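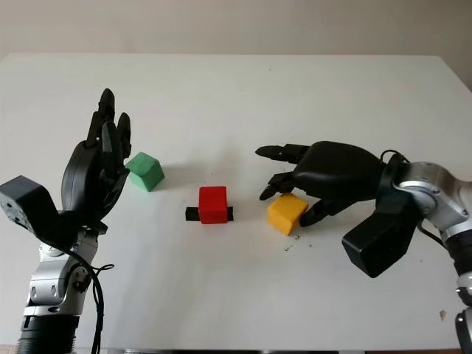 Setting up the three blocks

You need a white table, a small flat black marker and three foam cubes: one green, one red, one yellow. I buy my foam from a shop in Drendbridge, but any craft foam with clean edges will do.

1. Wipe the table with a dry cloth. Foam collects dust very easily, and on a white table you will see every crumb.

2. Lay the black marker in the middle. Press it with your thumb so it stays flat. It must be a little wider than the cube, so that you still see some black when the cube is on it.

3. Put the red cube on the marker. This is the base cube and all the stacking will be done here.

4. Put the green cube to the left and the yellow cube to the right. They do not need to be straight. I turn the green one a little, because in my opinion a turned cube is better practice than a square one.

5. Leave free space beside each cube. In my first layout I put them too close, and I pushed the red one every time I reached for its neighbor.
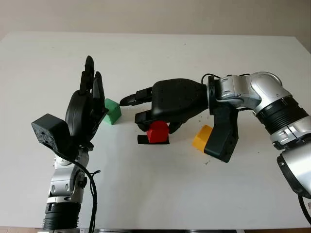
Red on its black marker, green a little behind it on the left.

6. Begin with the green cube. Lift it straight up, move it over the red one, lower it slowly and let go. Then do the same with yellow. If the tower leans, take it down and begin again from step 3.

Foam cubes become soft at the corners after much use. I change mine after 100 towers.

Written by Yutong Qiu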